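Gripper width filter, finally (and what it cost me)

Oct 10, 2025
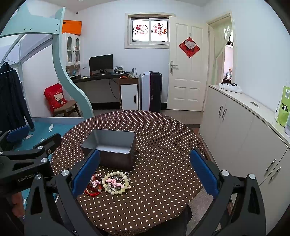

Bracelets, charms, one tin. The heap that ate my week.

Quick post, I have to be out the door soon. People asked what happened to the width estimator after the January rewrite so, notes.

Short version: the old one lied when the fingers closed on anything small. We get finger opening from the wrist view, fit a line to each blue pad, take the gap, smooth it, log it. Fine for cups. Fine for boxes. Then you go for a string of beads and the pads vanish behind your own target and the filter happily coasts on whatever velocity it had. Closed through the object and out the other side. Negative width! I had a clamp on it so the negative numbers never showed up in the plots, which is why I missed it for so long. Clamp is gone now. If it goes negative I want to see it.

What changed:

Pads are tracked separately. Before, losing one pad meant throwing out both. Now each has its own confidence and the gap only gets computed when I believe the two of them. Otherwise hold the last value and flag it.

Color threshold is out. Should have been out ages ago. It was picking up anything blue in the background, and bedroom furniture is apparently all blue. Turquoise mattress, pale aqua bed frame, you name it. Small segmentation net instead, trained on 3,000 crops, Maya Mansour labeled most of them and has not forgiven me.

Timestamps. Ugh. Width and pose came from two threads and I was pairing them by arrival order. Arrival order!! Offset was 7 frames in the worst clip. Doesn't matter when you're hovering, matters a lot when the fingers snap shut. Pairing by capture time now, with a drop if nothing is close enough.

Second problem is segmentation of the heap itself and this one isn't solved. Big cream beads in a loop, pink flower charms right up against them, a red beaded bracelet with a tassel cord trailing off to one side. To the model that's one object. Or nine. Depends on the frame. The polka dot tablecloth does not help, cream dots and cream beads, the mask leaks straight down into the cloth and the grasp point goes with it. I tried depth. Depth on the rim of a shiny tin is garbage, so the place target wobbles too.

Nadine Sabbagh suggested skipping instances altogether, predict where to pinch and ignore what belongs to what. I have a branch for it called gulo. Ran it over 223 clips last night and it's better on the flowers and bunnies, worse on the cords. Tassels read as a good pinch point, they are not a good pinch point. Will probably mask out thin stuff and see.

Planner side I barely touched. Only thing, the approach now waits 300 ms if the width flag is set, before commiting to the close. Feels slow. Ayman Farah hates it and he's right, it wants to be a condition and I wrote it as a sleep. On the list.

Tooling: the replay viewer draws the pad fits over the video, red when the confidence drops. Took me an afternoon and I found two bugs with it in the first ten mintues. Space to pause, arrow keys to step, no docs yet, read the source.

Still to do: the cord thing, the sleep thing, unit tests for the pairing, write up the tin rim problem properly with plots. If you have a good trick for depth on bare metal edges, email me, comments are still broken.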